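Topping by hand: wraps, papaya halves, bread
Mosoti kitchen notes, updated 7/6/26

Quick one. Got asked again how to get the green topping onto stuff without a spoon and without it going all over. Same method for all of them, small changes.

You need:
Green topping, whatever batch you have
A wide bowl
Plates with a raised rim (strays stay on the plate, mostly)
Thin gloves, snug at the fingertips. Baggy ones drop everything
Something to put it on

1. Gloves on first. Then set out plates. Leave room for your elbow, bowl on the side of your working hand.

2. Pinch, don't scoop. All fingertips together, small amount. If it's dangling past your fingers you took too much, put some back.

3. Get low before you let go. Almost touching. From higher up it bounces and rolls, and then your picking bits off the table. 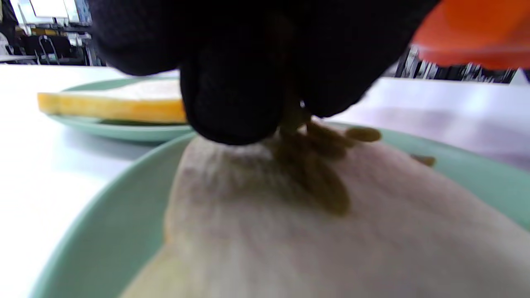
Fingertips together, nearly touching the food.

For anything soft and folded, go light. Press hard and it flattens or tears. Two small pinches beat one big one.

4. Papaya. Halve it lengthwise, seeds out, scrape the hollow but leave the flesh thick. Thin walls go floppy by the time you serve. If it rocks, shave a sliver off the bottom so it sits flat. Start filling in the middle of the hollow and work toward the ends.

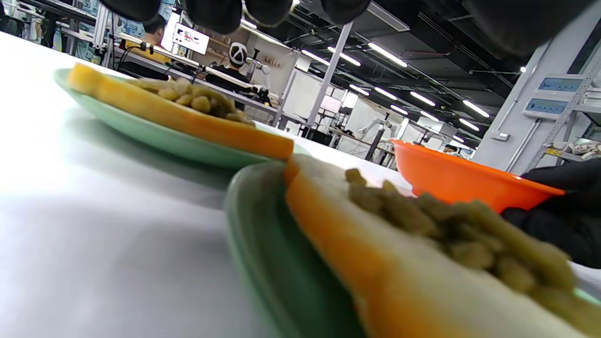

Heap it a bit, it settles. Stop before it gets to the edge or you can't pick the thing up. Do one half fully, then the next. I used to go back and forth and always ended up with one stuffed and one sad.

5. Bread. Easiest. Thick slice, crumb side up, one mound in the center. Dont spread it out yet, people like to do that themselves. Toast it if you want, 10 minutes in a low oven, let it cool or the glove sticks.

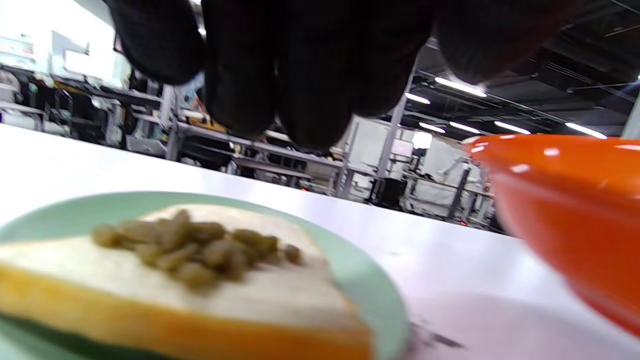

Bread with the mound in the center, a few strays off to the right.

6. Nudge strays back in with one finger. Ones on the table go in the trash.

Leftover topping: lid on, fridge, use it next day. Change gloves if you touched anything else, phone included.

Flatbread version coming in August.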